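Section 4: Setting Up the Scooping and Weighing Station

Applies to the Nanell countertop bin set with the Turnunik bench scale. If you bought the bin set without the scale, read this section anyway and skip steps 9 through 14.

Before you begin

You need a clear stretch of counter, the bins with their lids, the scale and its power adapter, a metal scoop for each dry product, and a roll of painter's tape. You also need dish soap, a soft cloth and clean towels. Scoops are sold separately. Any one-piece stainless steel scoop that fits through the bin opening will work.

The bin opening is 134 mm across. Measure the widest part of the scoop bowl before you buy. A bowl that just squeezes through will catch on the rim every time you lift it out, and product will end up on the counter.

NOTE: Scoops with wood or plastic grips can be used with the bins but should not go through the high-heat wash cycle described in 4.3.

4.1 Laying out the counter

1. Wipe the counter with warm soapy water and dry it fully. Tape will not stick to a damp or dusty surface.

2. Set the bins along the back of the counter with the sloped doors facing you. Leave a hand's width between bins so the lids can swing up.

3. Check that each bin sits flat. If one rocks, turn the adjustable foot at the rear left corner until it stops.

4. Run one strip of tape across the counter in front of the bins, parallel to the back edge. Everything behind this line is for bins only.

5. Run a second strip from the first one toward you, so that the two lines meet or cross. The counter to the left of this strip is for scoops and filling. The right side is for the scale and finished bags.

6. Press the tape down with your thumb along its full length. Lifted edges collect flour and sugar.

If you are left-handed, switch the two sides. The layout works the same way in either direction, but everyone who uses the station should work from the same layout. Where two people share a counter, agree on it before the tape goes down.

Replace the tape when it starts to curl or discolor. Once a week is usual in a busy shop. At home it may last a month or more.

4.2 Washing and checking the scoops

New scoops often have a thin film of oil left from polishing. Wash them before first use, even if they look clean.

7. Wash each scoop in hot water with dish soap. Use a soft cloth. Steel wool and powdered cleansers will scratch a polished finish, and fine product will cling to the scratches.

8. Rinse, then dry right away with a clean towel. Pay attention to the joint where the handle meets the bowl. Water sits there longer than anywhere else, and a damp scoop put into sugar or salt will leave lumps in the bin.

Look over the scoop while you dry it. Run a folded paper towel along the front lip. If the towel snags, the lip has a burr and the scoop should be taken out of service. Check the handle for movement by holding the bowl still and pressing gently on the end of the handle. There should be no give.

CAUTION: Do not test the lip with a bare finger. A nicked metal edge can cut. 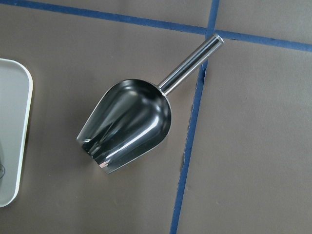
Small dents in the bowl do not matter for general use. They do matter if you use the scoop as a measure, as described in 4.4, and a dented scoop should be checked again on the scale before you rely on its old number.

Do not store scoops inside the bins. The handle works its way down into the product as the level drops, and people then reach in after it. Hang scoops that have a hole or hook, and lay the others on a clean tray. During a filling session a scoop may rest on the left side of the counter between bags, as long as the surface has been wiped down and you are staying with the same product.

4.3 Routine cleaning

At the end of each day, wash the scoops by hand or in a dishwasher. All-metal scoops can take the hottest cycle. Place them bowl down so water does not pool, and dry them by hand afterward if the machine leaves drops behind.

Water spots are harmless. To remove them, wipe with a cloth dampened with white vinegar, rinse, and dry. If you see orange specks, they are usually from another item in the same load. Rub them off with a paste of baking soda and water, going along the metal and not across it.

Use a separate scoop for each product that contains nuts, wheat, milk powder or soy. Wiping a scoop between products is not enough. Cuvby color labels can be put on the bin lids and on the scoop tray to keep pairs together. Do not put labels on the scoop itself - they come off in the wash.

4.4 Weighing with the scale

9. Place the scale on the right side of the counter, at least a hand's width from the tape line. Plug it in and let it warm up until the display stops blinking.

10. Level the scale using the two front feet. The bubble should sit inside the ring.

11. Set an empty bag or tub on the platform and press TARE. The display should read 0.

12. Fill the scoop from the bin, level it with the flat of a spatula if you want repeatable portions, and bring it over to the bag. Tip it slowly from the side of the bowl for the last part of the fill. Tipping straight off the front edge is faster but harder to stop.

13. Let the display settle before you read it. If you are over, take product back with a clean small spoon.

14. Seal the bag, move it to the right, and press TARE again with the next one in place.

CAUTION: The scale is rated for 2000 g. Do not lean on the platform or use it to hold full bins, even when it is switched off. Overloading can bend the load cell, and this is not covered under the warranty.

To find out how much your own scoop holds, tare an empty tub and weigh one level scoop of the product. Write the number on the card that came with the bin. The result changes a great deal from one product to another. In our test kitchen the same scoop gave 360 g of white rice and 410 g of granulated sugar. Yours will differ with its size and with how firmly you pack it, so do not copy these figures onto your card.

4.5 Common problems

The reading drifts while I fill. There is probably a draft from a fan or vent, or the bag is touching something beside the platform. Move the scale or fold the bag down.

Product sticks to the bowl. The scoop is damp, or the room is humid. Dry the scoop and keep a second one ready so you can trade them off. Powdered sugar and cocoa will cling a little no matter what.

Static makes fine powder jump to the metal. Touch the scoop to a grounded metal sink before you start. This is most common in heated rooms in winter.

The bin door will not close. Check the hinge channel for grains. A dry pastry brush clears it better than a cloth.

The tape leaves residue. Warm the spot with a wet cloth, then wipe with a drop of cooking oil followed by dish soap. Do not scrape a stone or laminate counter with a scoop or knife.

Replacement lids, feet and bin cards can be ordered through Jenkins parts service. Have the model number from the underside of the bin ready when you call. Section 5 covers refilling the bins and rotating older stock.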